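Clunby Opens Its Sorting Room, and a Second Life for Everyday Things

2025-06-04
3 min read

CLUNBY – The Clunby Household Exchange is opening a new sorting room at its Chevalier Street building, and we could not be happier to show it off. Starting this week, anyone in town can drop off the small, useful things that pile up in drawers, bathroom cabinets and hall closets, and know that they will be cleaned up where needed, sorted and passed along to a household that can use them.

The Exchange has spent most of its life as a furniture service. People gave us beds, chairs and kitchen tables, and we found homes for them. But families setting up a new apartment kept asking for the little things too. A table is wonderful, but you also want tape to close the last moving box, something to brush your hair with in the morning, a can opener, a night light, a few toys for the kids. Last October we ran a trial collection of small goods and took in 906 items, far more than our old back hallway could hold!

"I was stepping over bags to get to my own desk," said Waraporn Mahawong, director of the Exchange. "People were so generous, and it was all good stuff. We just had no place to lay it out and look at it properly."

Now there is a place. The new room has pale wood work surfaces, good light and plenty of open gray bins. Everything that comes in goes into a mixed bin first, just as it came out of the bag – bathroom things next to toys next to desk supplies. From there each item is checked and moved to one of 13 categories, from hair and grooming to crafts, school supplies and small kitchen tools.
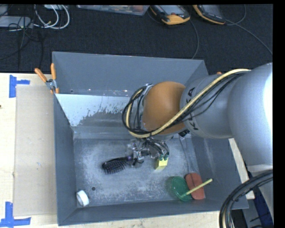
A mixed bin in the sorting room, with a black hairbrush, a roll of white tape and a small yellow block.

The mixed bins are our favorite part of the whole setup. You never know what will be side by side, and that makes the work a lot of fun (we have all stopped in the middle of a shift to admire a particularly nice whisk). The bins are wide and open at the top, so small pieces are easy to spot before they get lost under something bigger. They get scuffed quickly with all that use, and we don't mind a bit.

Once sorted, the goods are packed into starter boxes. There are five kinds to begin with: bathroom, kitchen, desk, play and moving day. Households can ask for any of them when they arrange a furniture delivery, or come by and pick one up by itself. Every box is free, and there is no form to fill out beyond a name and a phone number.

Xiomara Whitlock, who planned the room, started with the play boxes. "Loose blocks are great," she said. "They come in ones and twos from all over town, and when you put them together you have a real set. The colors don't match and kids could not care less."

The shelving was paid for by a grant from Tinance, a local savings cooperative, and the starter boxes themselves come from Flasier, the packaging shop two doors down. Our thanks to both. We expect to fill about six boxes a day through the summer and hope to do more once school starts.

What to bring: clean combs and hairbrushes, tape and string, pens, scissors, blocks and other hard toys, mugs, utensils, hand towels, picture hooks, unopened soap. Partly used rolls of tape are welcome. Please leave out medicine, batteries, sharp kitchen knives and anything that needs repair. Bags can be left at the side door on Chevalier Street whenever the lights are on.

Visitors are welcome to come in and see the room, and to try a turn at the bins if they have a little time.

Media contact: Waraporn Mahawong, Clunby Household Exchange, Chevalier Street entrance

Comments (3)

dottie_r
So glad you take half rolls of tape. I have a whole drawer of them and will bring them over.

Marcus on Elm
Do you take jigsaw puzzles if I'm pretty sure all the pieces are there?

Clunby Household Exchange
Hi Marcus, yes please! Put a rubber band around the box and write "pretty sure" on the lid.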